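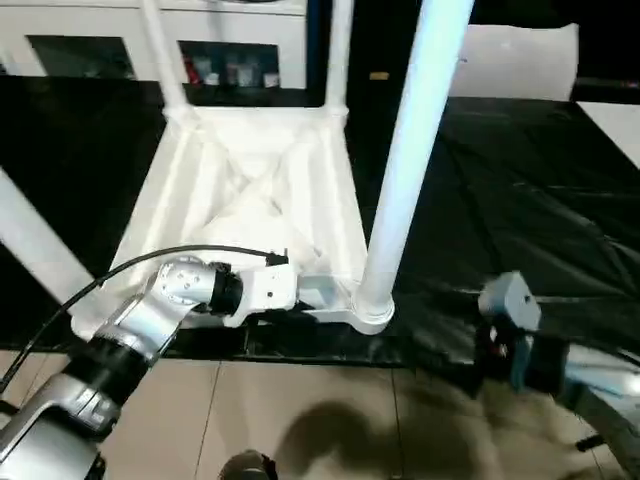

White frame with cross-braced base and upright legs.

Architecture and the Existing City
Lecture 2: Keeping the Frame
Module leader: Aurelio Bermúdez

Purpose of this handout

These notes accompany the second lecture and should be read before the seminar. They cover the decision to keep the structural frame of an existing building when the rest of it is to be altered or removed. The lecture will spend most of its time on the Skarkdale case, so the general material is set out here at greater length than it will be spoken.

Students who missed the first lecture should note that "retention" is used throughout the module for the frame, floors and foundations only. Keeping the outer wall of a building while clearing everything behind it is called façade retention and is dealt with later in the term.

1. The question the client asks

A client who owns an office block of the 1960s or 1970s will usually begin by asking what can be built on the site. The architect's first duty is to establish what is already standing on it. Many blocks of this period have sound concrete frames and poor outer walls. Services are worn out, lifts are slow, and the entrance is often mean or badly placed. None of these faults lies in the frame, yet all of them are regularly given as grounds for demolition.

The carbon already spent in making the frame and foundations is lost if they are broken up. For a concrete office building the structure normally accounts for the largest single share of the carbon released in construction. A new building may use less energy each year than the old one, and the comparison has to be made over a stated period. Always ask what period has been chosen, and by whom.

2. What must be surveyed

A retention study depends on the quality of its survey. Original drawings are useful where they survive, but they show what was intended. Beams were moved on site and openings were cut by later tenants. A survey should record:

Column positions, measured at every floor
Floor-to-floor heights, and the depth of beams below the slab
Concrete strength, by cores taken from agreed locations
Depth of cover to the reinforcement, and any sign of corrosion
Position and size of stair and lift shafts
Type and depth of foundations, by trial pit where records are missing

Column spacing decides a great deal. A close grid suits flats and hotel rooms and makes open offices awkward. Low floor heights are the most common obstacle of all, particularly where deep beams run across the route that ducts would need to take. Students tend to draw the ceiling last; in retention work it should be among the first things drawn.

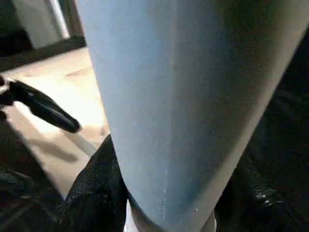 Load is the next matter. Older offices were often designed for heavier floor loads than housing requires, and the margin can sometimes be spent on extra storeys. The engineer will want to know the weight of the proposed roof, walls and finishes at an early stage, when the architect may prefer to leave them open. A lightweight addition in timber or steel is the usual answer. Remember that a taller building also catches more wind, and that the existing stair and lift cores may be the only parts able to resist it. Cutting a new opening in a core wall is therefore a serious decision, however small it looks on plan.

3. Case study: Odov House, Skarkdale

Odov House was built as the head office of an insurance company and stood empty for several years before its sale. The architect for the conversion was Crisóforo Orozco, with Wanetti as structural engineer and Bañuelos as main contractor. The brief called for rented flats above a public ground floor, and the completed scheme provides 34 of them.

The buyer had obtained permission for demolition before Orozco's appointment. His office asked for a short delay in order to test the frame, and the survey found it in better condition than the sale documents had suggested. Two areas of the roof slab had to be replaced where water had been getting in. The remainder was kept, together with all the foundations.

The plan was the harder problem. The block was too deep for flats, and rooms at the centre would have had no daylight. An early option placed storage and bathrooms along the middle, at the cost of some very long apartments. The built scheme removes part of each floor to form an open court, and the floor area lost is recovered in a set-back storey at the top. Compare the two plans carefully – the second has less usable area on each of the lower floors, and the client took some persuading.

The lecture will include the working section at roof level, where the new steel posts had to land directly above the existing columns. Survey dimensions showed that the columns had drifted from the original drawings, and each base plate was drawn separately. The drawing register for this part of the work runs to 317 sheets. 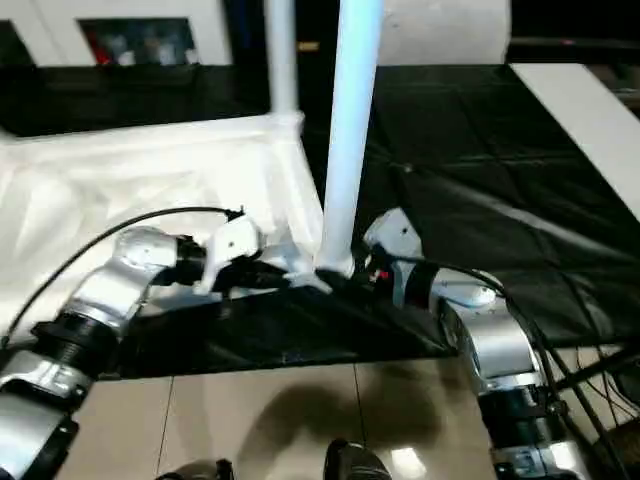 Costs at Odov House were recorded under three headings: strip-out and repair, alteration to the frame, and new work. The second exceeded its allowance, chiefly through the temporary propping needed while the court was cut. Orozco has argued in public talks that propping should be priced by the engineer and contractor together before the planning drawings are fixed. The order of work was changed during construction so that the upper slabs were cut first and the props could be reused lower down.

4. Limits of the approach

Retention will not suit every building. Some frames are damaged beyond sensible repair, and some were so tightly designed that they can take no change. Fire protection to existing members may also reduce the clear height below an acceptable figure. An honest study must be able to recommend demolition, and should state its reasons in terms that can be checked.

Seminar preparation

Choose an office building constructed before 1980 which you are able to visit. Prepare one plan and one section at a scale of 1:200, with the column grid clearly shown. Write no more than 1,000 words on whether the frame could be kept for use as housing, and mark on the section the lowest point beneath any beam. Drawings should be pinned up before the seminar begins.

Dimensions that have been estimated must be labelled as such.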